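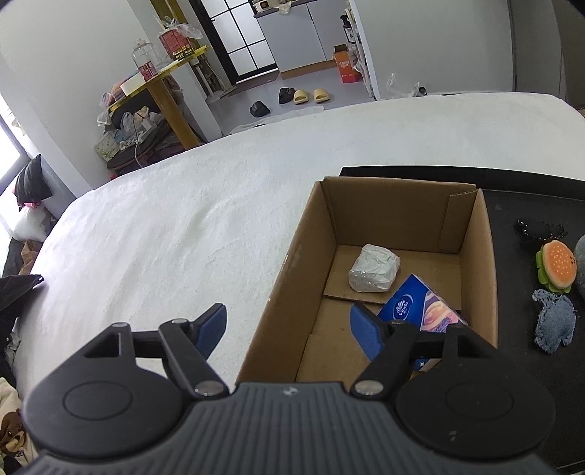
Karabo Visser wants the approach slowed down before the fingers drop below the box walls, and wants it the same in every demonstration for the carton task. The comment came back against the last batch from Zimari: the policy copies the speed of the hand, then clips the cardboard on the way in.

Agreed, with one change. Slow the last part of the descent only. If the whole reach is slow, the model learns to hover.

**Task as recorded now**

- Start with the gripper open, pads facing each other, body level.
- Come in over the near end of the box.
- Close on one item, lift straight up, hold, release on the tray.
- Tissue packet and plastic-wrapped bundle both stay in the set. The plush burger is for the tray-to-box direction.

Box count stands at 1,079 demos, of which 36 are rejected for jerk at closing. I went through the rejects by hand. Most are my own — I squeeze the trigger too early when the packet lies diagonally to the fingers. Wrist has to turn first, then close. Turning and closing together gives a label the Siltent trainer can't separate.

**Clear wrap**

Highlights on the wrap still upset the pose estimate. Tried a later crop and no change. Tape on the box wall has the same shine, so I suspect the same cause. Leaving both in; Oosthuizen wants the model to see it.

**Settings**

Closing speed capped at 80 mm/s in the replay. Skornton arm follows the hand path with no visible lag at that value. Above it the tracking error climbs at the turn. Have not tried a lower cap.

**Next**

- Re-record the diagonal packet cases with the wrist turn done first.
- Replay the 36 rejects on the arm before deleting them.
- Target for the February set is 2,000, both directions included.
- Ask Karabo if the hold after the lift can be shortened. It pads every file and I don't see the trainer using it.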